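Chinese chess corner, news for October

Our small chess corner at the Pondik reading room continues through October, and we are glad to see new faces. Vernon Campbell has agreed to teach beginners from 7 in the evening. He asks that you come a little early, so we can put out the boards before he starts.

In the first lesson we learn only the names and the places of the pieces. The general, 帅, stands in the palace, where you see the crossing diagonal lines. The advisor, 仕, stands next to him, and after the advisor comes the elephant, 相. The soldiers, 兵, begin farther forward. Please remember that pieces are put on the points where lines meet, and the elephant may never cross the river.

The cupboard now has three complete sets. When you finish, please put the red pieces and the black pieces in separate bags and roll the mat with the lines outside, so it lies flat the next time. If a piece is missing, write it in the notebook. Tea is free, but cups should stay on the side shelf.

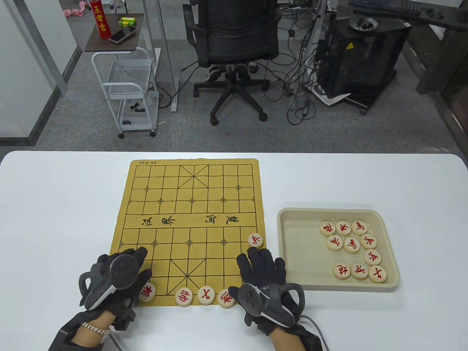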